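3. Materials and methods

3.1 Study area and households

The survey was carried out in Movthorpe, a town supplied by a single upland reservoir with soft water (total hardness below 60 mg per litre as calcium carbonate at all sampling points). Soft water was wanted so that scale on crockery and sinks would not interfere with the surface swabs. Households were recruited by letter through two general practices and one primary school. Of the households that replied, 87 met the entry conditions: a fixed kitchen sink with a draining area beside it, no dishwasher in regular use, and at least one adult willing to keep a washing-up diary. Households in which any member was taking antibiotics at the time of recruitment were left out and were not approached again.

Each household was visited twice, once in the heating season and once outside it. The first round of visits began in October. The second round was finished before 20 May 2020, the date on which the laboratory stopped accepting samples for this part of the work. Visits were made between the midday and evening meals where this could be arranged. Householders were asked to wash up as they normally would and to leave the items wherever they would normally leave them to dry.

3.2 Drying arrangements

Drying arrangements were sorted into three classes. Class A was a raised rack, of wire or plastic, standing on the worktop or hung over the sink. Class B was a moulded drainer forming part of the sink unit. Class C was a cloth or towel spread flat on the worktop, with the items set directly on it. Where a household used more than one arrangement, the class was taken from the one holding the greater number of items at the time of the visit, and the second arrangement was noted in the remarks column.

Class C proved to be more varied than the pilot work had suggested. Some households kept a cloth for this use alone, and others used whichever tea towel was nearest to hand. The cloth might be folded double or laid single, and in several kitchens it covered a larger area than the drainer it had taken the place of. Items were seldom sorted by size. Bowls, plates and mixing vessels were commonly set down together in the order in which they left the sink, some upright, some tilted (Fig. 2a, b) and some inverted. 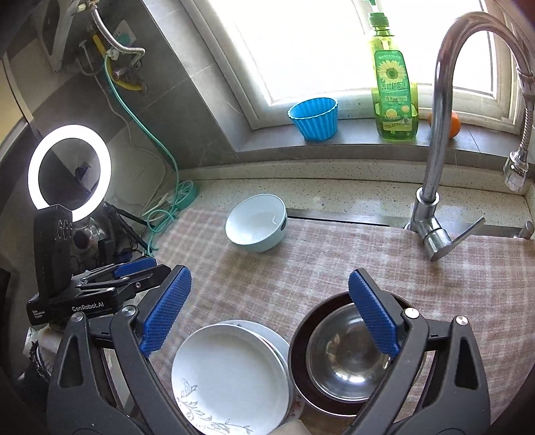
The position of each item was recorded on a printed grid before anything was moved. Three positions were allowed: upright (opening facing up), inverted (opening facing down, rim in contact with the surface beneath) and tilted (any position between these two). Stacked items were recorded as a single group, with the number of items in the group and the position of the lowest item. Tilted items were not divided further by angle. An attempt to do so in the pilot gave poor agreement between the two recorders, I. Lodhi and W. Rajput, and was dropped.

Cloths were recorded by fibre (from the label, where one was present), by weave, by number of layers and by the householder's own statement of when the cloth had last been washed. These statements could not be checked. They were therefore used only to divide the cloths into those said to have been washed within the previous two days and those said to have been washed earlier, and no finer use of them is made in Section 4.

3.3 Moisture and air temperature

Moisture in the cloths was measured by weight. A disc was not cut from the cloth, as this would have spoiled it for the owner. A square of pre-weighed cotton blotting fabric was instead pressed against the cloth under a 400 g brass block for 60 seconds and weighed again on a portable balance (Clamex, readable to 0.01 g). The gain in weight is reported as pressed moisture. It is not the same as the total water content of the cloth, and the relation between the two depends on the fabric. Laboratory trials on plain-weave cotton, linen union and terry towelling are given in the Appendix, together with the correction applied to each.

Three pressings were made on every cloth: one under or beside the largest item, one in an open part of the cloth and one as near as possible to the sink. The middle value of the three was carried forward. Where a cloth was too small for three separate pressings, two were made and their mean was used.

Air temperature and relative humidity were logged at worktop height for the length of the visit. The logger was kept at least half a metre from any hob, kettle or window. Readings from the first ten minutes were discarded to allow the logger to settle. Whether a window was open, and whether an extractor was running, was noted at the start and again at the end.

3.4 Surface sampling

Swabs were taken from the inner base of the largest open vessel, from the rim of one plate and from the cloth or rack beneath them. Each swab was moistened in quarter-strength Ringer's solution and drawn over the area inside a sterile 25 cm² template, first in one direction and then at right angles to it. For curved surfaces a flexible template was used. Swabs were broken off into 10 ml of the same solution, held in a cool box and plated on the day of the visit.

Visible residue was scored separately from the microbial count, on a scale from 0 (none seen at reading distance) to 3 (residue covering more than a quarter of the inner surface). Isolated spots at the base of a vessel were scored 1 whatever their colour. The scorer did not touch or wipe the surface, and no attempt was made to tell food residue from staining of the metal or glaze. Scoring was always done before swabbing. Vessels of stainless steel gave some difficulty under strong lighting, where reflections from the polished interior could hide small marks. For these vessels the scorer looked from two sides and entered the higher score.

Fig. 2. Drying on a cloth (Class C). (a) Pale blue bowl, tipped slightly, with two stacked plates. (b) Two stainless steel bowls of different sizes, with a pale blue bowl further back; residue spots are visible at the base of the larger steel bowl.
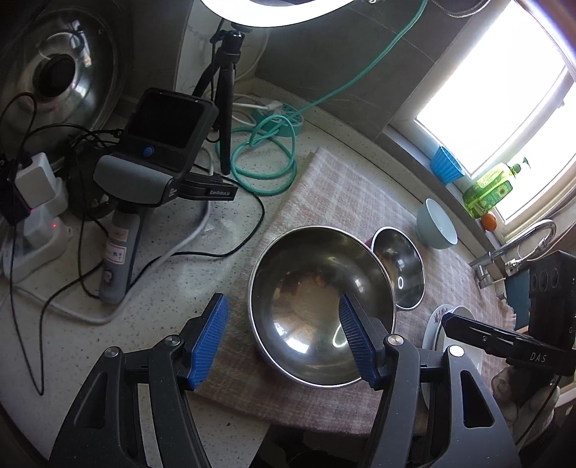 3.5 Treatment of the data

Colony counts were converted to logarithms to base 10 before analysis. Counts below the limit of detection were entered as half that limit. Differences between the three drying classes were tested with a mixed model in which household was a random effect and season, relative humidity and pressed moisture were fixed effects. Pressed moisture is not defined for Class A or Class B, so a second model was fitted to the Class C households alone.

Agreement between the two recorders on item position was measured by Cohen's kappa on a subset of visits that both attended. Disagreements were settled by G. Mengal from the printed grids. All tests were two-sided, and a probability below 0.05 was taken as the threshold throughout.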